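# Is the Nesier arm kit worth it for a small basket shop?

**Lavanya Palaniappan**

We sell woven bread baskets, and I have the Nesier arm kit on a trial. It costs $740, plus $130 a year for the training service, where they tune the arm on your own products. I want it to pick up a basket by the rim and move it to the packing side. The brochure calls this "simple pick and place," a phrase I now hear in my sleep. 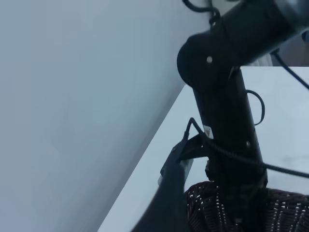
*The arm at the table, with its braided cable and a dark brown basket.*

My main gripe is the cabling. The quick start guide gives it one line, "route cables neatly," and then moves on to the warranty. Has anyone bought the kit and kept it?

I've been testing with a dark brown basket that has an open weave and a thick braided rim. A rim like that ought to be a gift to a gripper.
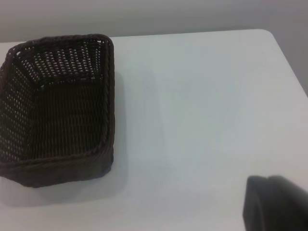 **Clitevville, November**

Adding to my own post. Support says the service wants 2,000 recorded attempts before they'll tune for a new product. Our tan basket counts as a new product. So does the brown one. I asked if they could share a pile and was sent a link to the pricing page.

The tan one also has a lot of shiny strands, and I'd like to know how the wrist camera copes with all that weave up close. 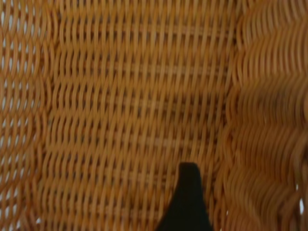 **Dlamini**

Glossy weave bothered ours until we turned the exposure down in the camera menu. It's under Advanced, two screens past where you'd give up. Skip the service for the first few months and record your own attempts. The files import fine later.

**Studham**

just hire a teenager

**Gopinath Palaniappan**

I'm the one feeding baskets to this thing, so I get a vote. The arm is decent. The software thinks every basket is the same basket, and when I switch colors I have to load a different profile by hand. If you sell one shape, buy it. We sell more than one.

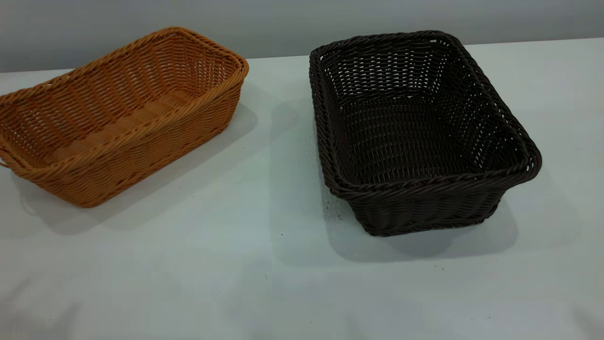

Switching takes me 2 minutes each time, longer if the app wants to update first. I'd keep the arm, drop the yearly plan and try Dlamini's exposure trick before we send any more money to Nesier. Lavanya wants the plan. The trial runs to the end of the month, and the return box is still in the hallway.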